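Pressemitteilung

Sandirero gibt Version 7 der Planungssoftware Heltex frei
Nahtplanung für zwei Instrumentenarme, ab September für Forschungspartner
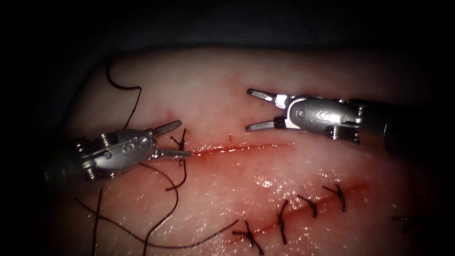

Was neu ist

Bestau, im September. Heltex 7 ist fertig. Die Software plant Einzelknopfnähte auf Gewebe, Stich für Stich, und führt beide Arme über eine gemeinsame Bahnplanung. Bisher liefen links und rechts getrennte Planer, mit Abgleich erst am Schluss. Das ist jetzt raus.

Wichtigste Änderungen in Kürze:

Wahrnehmung: Schnittverlauf wird auch bei starken Glanzstellen auf feuchter Oberfläche verfolgt. Schräg liegende Schnitte ebenfalls, Kamera muss nicht mehr neu ausgerichtet werden.

Fadenmodell: lose Fadenenden werden als eigene Objekte geführt, die Greifer planen drumherum. Überkreuzte Schlaufen gehen, brauchen aber mehr Rechenzeit.

Planung: Neuberechnung nach jedem Stich, fast 30 Prozent schneller als in Version 6. Stichabstand frei einstellbar, auch wärend der Laufzeit.

Werkzeuge: Protokoll mit Zeitleiste, Export der Gelenkdaten, 113 Testfälle liegen bei.

Schnittstellen

Die Anbindung an die Steuerung Luo bleibt wie gehabt. Alte Projektdateien lassen sich öffnen, zurückspeichern ins alte Format geht nicht. Bitte vorher sichern. Lizenzen aus Version 6 gelten weiter, 2 Arbeitsplätze pro Labor inklusive.

Nur für die Forschung, keine Zulassung als Medizinprodukt.

Verfügbarkeit

Download für bestehende Partner ab sofort, neue Labore ab Ende September. Handbuch vorerst auf Deutsch, englische Fasung folgt.

Pressekontakt: Sandirero, Pressestelle, Bestau
Abdruck frei, Beleg erbeten.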